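Rubbing ink

Rubbing ink is the smear left on paper when wet or tacky color is moved across a sheet before it has set. The word is used both for the fault and for the mark itself. In offices it is most often met with stamp pads, felt markers and red correcting pens, and in print shops with fresh sheets stacked too soon. Related terms are smudge, set-off and drag.

Causes

Most smudges come from one of two things: too much ink, or too little time. A stamp pressed into a freshly filled pad carries more color than the paper can take up, and the surplus stays on the surface. Coated and heavily sized papers absorb slowly and mark easily. Soft, uncoated papers drink the ink in and smudge less, though the edges of letters may spread.

Red inks have a poor name among clerks. Many older reds were dye inks thinned with glycerin, which keeps a pad moist for weeks but also keeps the impression open to the touch. Pigment reds dry more firmly but can leave a fine powder that streaks when a sleeve passes over it.

Types of mark

A streak is a line or group of lines drawn out in one direction. A halo is a pale ring around a stamped impression, usually from a rocking stamp. Set-off is a faint mirror copy picked up from another sheet. A ghost is a second impression beside the first, made when the stamp bounces.

Streaks tend to be paler than the ink they come from, and a strong red will often appear as pink once it has been pulled thin.

Testing

A simple rub test needs only a sheet of white paper, a clean cloth and a flat, light-colored table. The ink is applied near one corner, left for a set time and wiped once with even pressure. The Forkosstead method, named for the paper store where it was first written down, uses waits of 19 seconds and 66 seconds on two sheets from the same ream. Nuwan Patwary's handbook for stamp makers, Laltus, repeats the method and adds a third sheet left overnight.
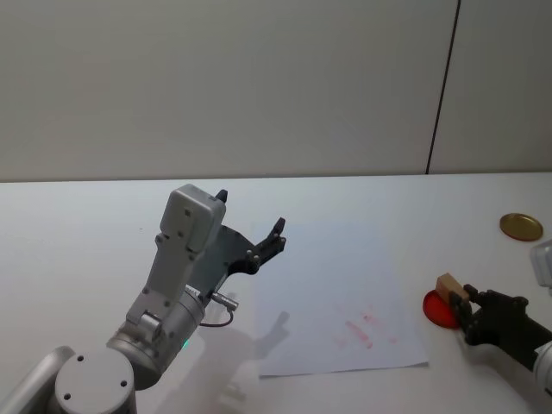
Results are judged by eye against an unmarked sheet. A slight blue cast is common in bright white office paper and can make weak pinks look cooler than they are, so the comparison sheet should come from the same pack.

Removal

Dried dye ink cannot usually be taken out of paper without harming the surface. A soft eraser will lift loose pigment. Bleaching solutions leave a yellow patch and weaken the fibers.

See also: Blotting paper; Stamp pad; Set-off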